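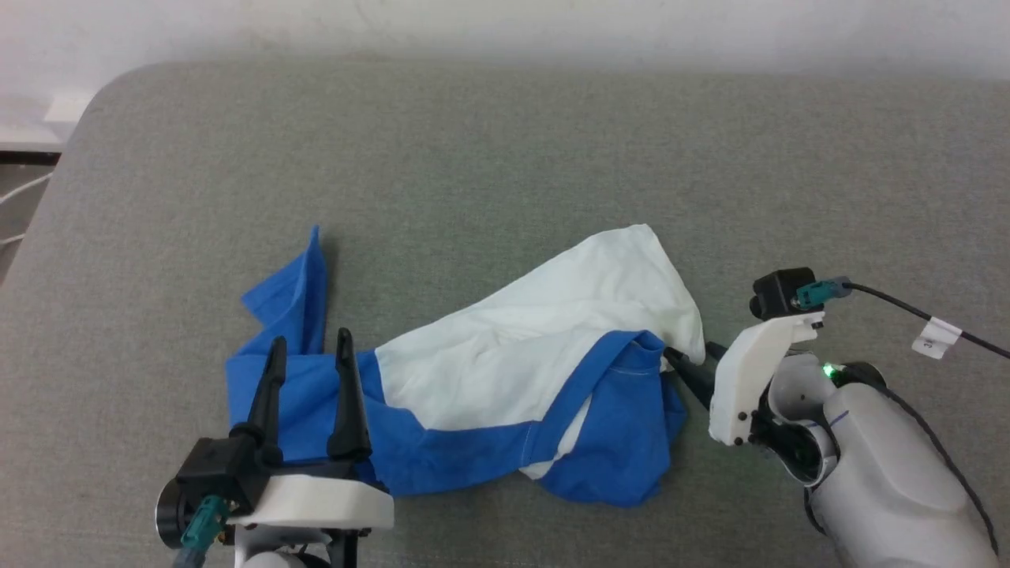
A blue and white garment on a gray upholstered seat.

Style > Features > Clothing Care

The Shirt Menders of Blackwood

Corinne Abernathy keeps her buttons in baking tins. The tins are labeled by size and number of holes, and they fill most of a bookcase behind the counter of her repair shop in Blackwood. She opened the place after 32 years of sewing for a uniform supplier, and shirts make up the larger part of her work.

Collars wear out first. A shirt can be sound everywhere else and look finished because the fold at the back of the neck has gone to threads. Abernathy unpicks the seam, takes the collar out, turns it over and sews it back in with the clean side showing. The job takes her most of an hour. Her mother did it at the kitchen table, she says, and so did most of the women on their street.

Cuffs can be turned too, though button cuffs leave an old buttonhole to deal with. Elbows are harder. A patch on a dress shirt always shows, so she usually talks people into short sleeves.

Last year the shop took in 492 shirts. Some came by mail from people who had never been to Blackwood and included a note about how they wanted the collar to stand. One man sent the same shirt twice. The second time there was nothing left to turn, and Abernathy cut a new collar out of the tail.

Hsin-yi Sin came to the shop in May to learn the work. She had been a pattern cutter at Farkus, a small maker of work clothes, and knew how shirts went together but had seldom taken one apart. "You find out what people skipped," she says. She points to the stay stitching, the tiny row that keeps a neckline from stretching, and to how often it is missing.

Sin does most of the cutting now. She also teaches an evening class of up to eight people at 6:30, in the front room, after the counter closes. Beginners start with buttons and go on to a split side seam. Collars come in the last 2 sessions, and students bring a shirt they can afford to ruin.

Neither woman is sentimental about old clothes. Abernathy turns work away if the cloth has thinned across the shoulders – she holds it up to the window to check – and she doesn't charge for looking. Those shirts go in the scrap bin and come back as pocket bags and collar linings.

She would like a second sewing machine with a narrower arm, for cuffs. The one she wants costs $800 used. For now she does the tight corners by hand, sitting by the door where the light is better, with the radio on low.

Last updated: May

Filed under: Mending, Small Shops, Shirts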